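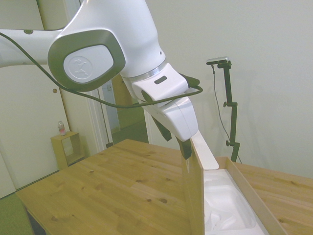
Noticeboard > Get involved > Paid studies > The Unpacking Diaries

Wanted: people who keep the box

Somewhere in your home there is a cupboard you don't open in front of guests. Inside it are the boxes for a kettle, two phones, a hairdryer and possibly a camera you sold years ago. You may need them one day. You have been saying so since you moved in.

We would like to pay you to talk about it.

Botance is a small research outfit that looks at how people live with household stuff, and The Unpacking Diaries is our study of packaging that never gets thrown away. We are looking for 12 households to keep a diary for three weeks, starting in October. The study is run by Lejla Kolev, who has kept every box she has ever been given and so can't take part herself, and Évan Masson, who flattens them before the thing inside has been plugged in. They share an office. It has been a long year.

What you'd be doing

You write a few lines whenever a box enters your home, leaves it, or is moved from one place to another so that you can get at the hoover. Most people spend ten minutes a day on this, less if nothing arrives. We also ask for one visit at home, lasting an hour and a half, in which you show us where the boxes live and tell us what each one is for. "I don't know" is a perfectly good answer and we expect to write it down a lot.

At the end there is a group session at our place on Cordier Street, in the evening, with sandwiches. You'll be asked to bring one box you could not bring yourself to recycle. You will get it back.

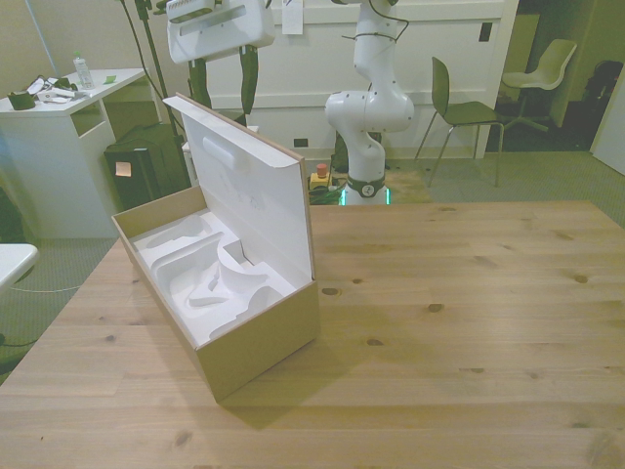
The sort of box we mean: stout, with a lid and a moulded insert, and nothing in it.

Who we're after

You should be 18 or over and live within reach of a Cordier Street bus. Renters, owners, lodgers and people back in their old bedroom are all welcome, and we'd be especially pleased to hear from homes where one person keeps boxes and another wishes they wouldn't. Both of you can take part. You will be interviewed separately, for reasons that became clear in our pilot.

You don't need a great many boxes. One applicant last time apologised for owning only three, then spoke about them for most of an afternoon.

Sorry, but we can't take anyone who works in packaging, removals or self-storage. Collectors who keep things in their boxes, unopened and for profit, are a different study and frankly a different sort of person.

What you get

Each household is paid £120 in two parts, half after the home visit and half after the group session. Bus fares are covered if you hang on to the tickets, which we suspect you will.

Your diary will be read by the two of us and nobody else. Anything we publish will have names and addresses taken out. You can drop out whenever you like and keep whatever you've been paid by then. 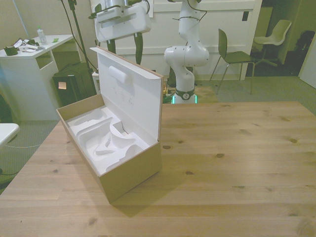 Lid up, insert still in place. Bring yours flat-packed if you must, but whole is better.

How to apply

Ring 2767 through the Botance switchboard, any time between ten and four, or leave a note at the front desk marked "Boxes". Tell us who you live with, how many boxes you think you have, and where you keep them. Please don't go and count first. We like the guess.

We'll reply to everyone, and those chosen will hear before the end of September. If you need the form in large print, or would sooner keep your diary by voice message, say so when you ring and Lejla will sort it out.

Please do not post us your boxes. We have had some already.

41 shares | 9 comments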